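Features > World > Diplomacy

Search this site Enter keywords Go

Half a treaty is a funny thing to celebrate

by Venkatesh Thampi

I've read the Ullow river agreement three times now, once on a train and twice at my kitchen table with a pot of tea, and I still can't tell you who gets the water in a dry year. It runs to 258 pages! You'd think somebody would have squeezed it in.

What we do get is a lovely preamble, a joint flag for the survey boats and 34 clauses on how the two governments will write to each other. (Clause nine covers what happens if a letter goes missing. I'm quite fond of clause nine.) The hard part, how much Trumar can hold back behind its dam each August, is left to "further talks in good faith".

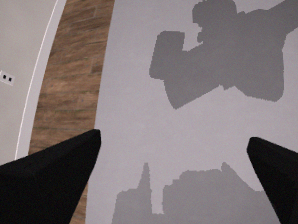
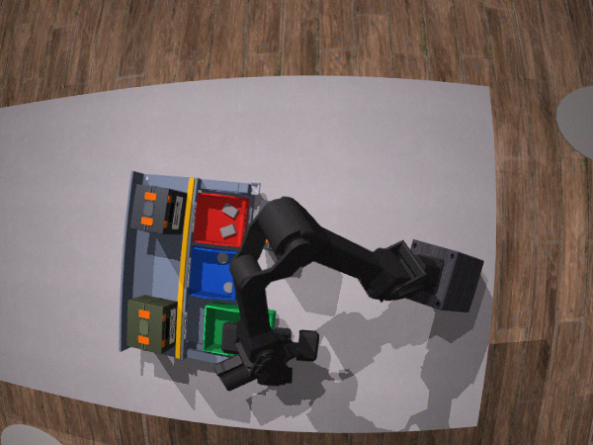

TRUMAR, September 23, 2023

I came up here to ask people what they made of it, and mostly they wanted to talk about onions. The farmers downstream plant on a guess, and if the guess is wrong they lose the lot. One woman at the bus station told me she'd rather have a bad number than no number, and I've been chewing on that ever since.

The ministers' defenders say a small deal builds trust for a big one. Maybe! It does happen. But the last small deal on this river was meant to do the same job, and it mostly produced a very nice office in Dollex with 360 square metres of carpet and a view of the bridge.

My own wish list is short. Put a figure on the dry months, let both sides read the same gauge, and set a date for the next round before everyone flies home. The current text has no date at all, so I've asked both embassies when they plan to meet again. One has promised me a reply in writing.

Contact the features desk | © Krishnan Magazines | Back to top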